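Housekeeping Skills, Unit 8
Bedroom Order and Storage
Instructor: Imke Schwerdtfeger

1. Surfaces
Clothing is to be sorted before any furniture is moved. Students list each surface on which garments have collected.

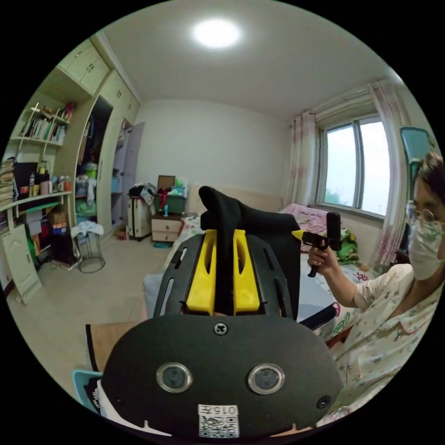 Figure 1. Dark clothes heaped on a white suitcase.

2. Shelving
Books are kept together on one shelf, and cups and bottles on another. Clothes are stacked in the closet compartment.
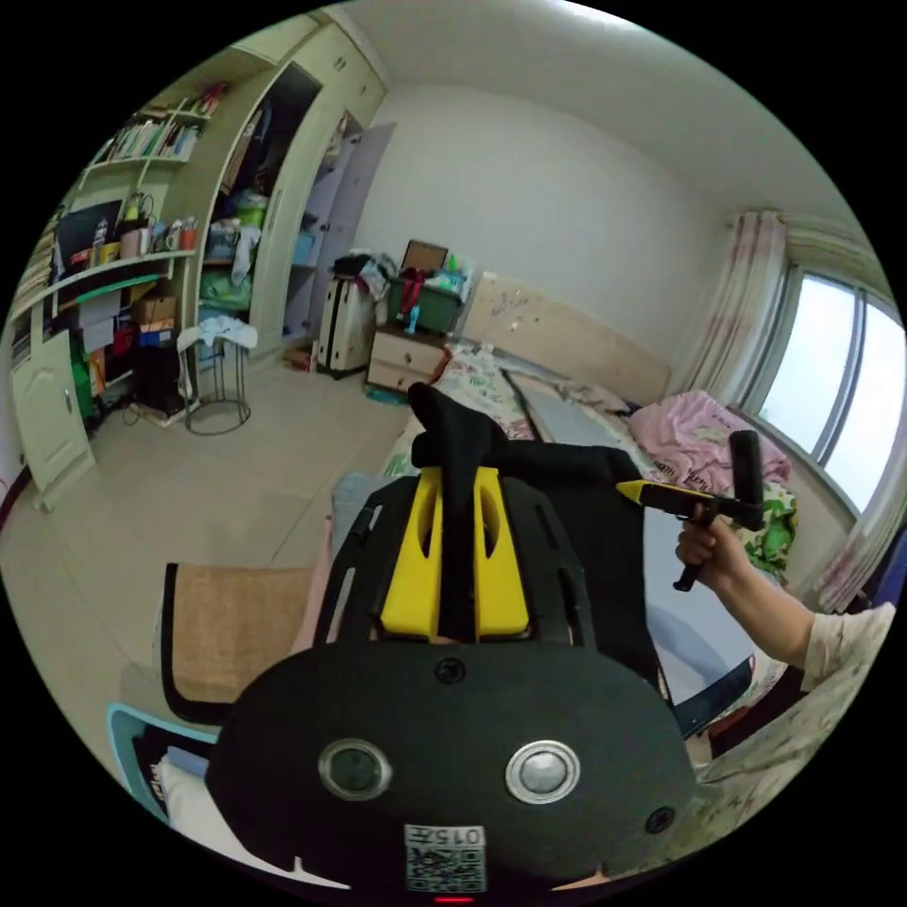 3. Assignment
Submit a storage plan for one bedroom, 20 lines at most, to Yevhen Hrytsenko.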